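Household Skills, Unit 4: The Laundry Corner
Course handout, Fullidcombe evening programme
Tutor: Jussara Figueiredo

Bring this sheet to the April session. Pages 1 and 2 of the Tuten workbook cover sorting and care labels and are not repeated here.

4.1 What belongs near the machine

A laundry corner usually collects things that have nothing to do with laundry. Before buying any storage, take everything out and put back only what is used on a wash day. Detergent, stain remover, pegs and a small brush are enough for most homes. Medicines, batteries and chargers should go elsewhere.

A plastic drawer cabinet is a common choice beside or in front of a top-loader. Clear drawers let you see what you have without opening them. Coloured fronts hide the contents, so label them.
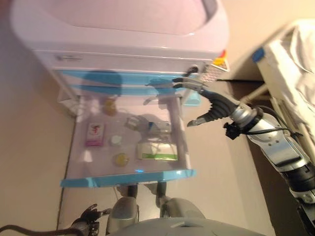
Work through one drawer at a time, top to bottom. Boxes go at the back, standing up if they fit. Small round items roll when a drawer is pulled, so put them in a shallow tray. Wind up any cord and fasten it before the item goes back. Carrier bags can be folded flat and kept in one place.

Check the weight as you go. The Yeon cabinet in our practice room is 554 mm tall and the Drevgate one is 553 mm, and they take the same drawers. Neither should have full bottles in the top drawer.

4.2 Keeping access clear

A top-loading lid needs space above it and you need space to stand in front. Leave enough floor to pull the lowest drawer right out. In the practice room we keep 759 mm clear, and 1,000 mm where two people work side by side.

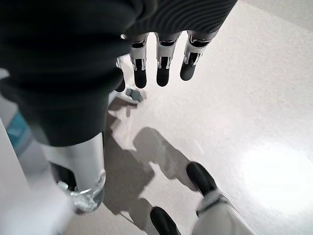 Sweep before you mop, and move the cabinet to do it. Lint gathers behind the back feet. Wipe up spilt detergent with a damp cloth straight away, then dry the floor. Read any warning label on the machine and leave it in place when you clean the casing.

4.3 Task for next time

Empty one drawer at home and write down what was in it. Mark each item K (keep here), M (move) or T (throw away). Bring the list with you. We will use it for the floor plan exercise in Unit 5.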